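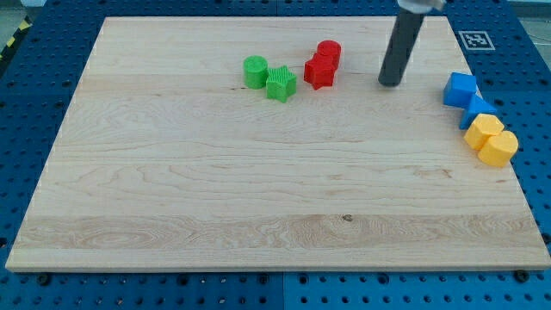
Speaker notes: why we put off the small stuff
Sandrine Hervieu
July
5 min read

Okay, start without a slide. Ask who has an email they should have answered a week ago. Wait. Let people laugh, then put my own hand up.

Mine was to Pascal Rey at Hamel. He wanted a yes or a no about a workshop in Jarkstead, and I took 13 days to type "yes, sounds great." I wanted to go! I liked the idea from the minute I read it. So why did I keep opening that message and closing it again?

(Slow down here, I rushed this bit at Avby.)

The old story is that we're lazy or bad with time. I believed that for years and bought a lot of planners. But a good chunk of the research looks at mood. The task gives you a little sting — guilt, boredom, worry that you'll sound dumb — and putting it away makes the sting stop. You feel better right then, so next time your brain reaches for the same trick. And the longer you wait, the more it stings, so now you owe an apology on top of a reply.

Click. Slide with the loop on it. Don't read it out loud, they can read.

Ask them to think of one thing they're dodging and name the feeling, just to themselves. Give them 2 full minutes. It'll feel endless from up here, leave it alone anyway.

Then the bit about being kind to yourself. Some people fold their arms at this point, they think I'm letting everyone off the hook. Tell them about the students who forgave themselves for putting off studying for one exam and put it off less before the next one. Say it's one study and students aren't everybody.

Volero story if there's time: 400 unread messages, a manager who blocked out the first half hour after lunch and answered the ugliest one first. Skip it if we're past 3:30.

Questions. Somebody will ask about phones. Short answer, then move on — that's a whole other talk.

Oh, and bring the spare clicker.

Last updated: July, after the Avby run-through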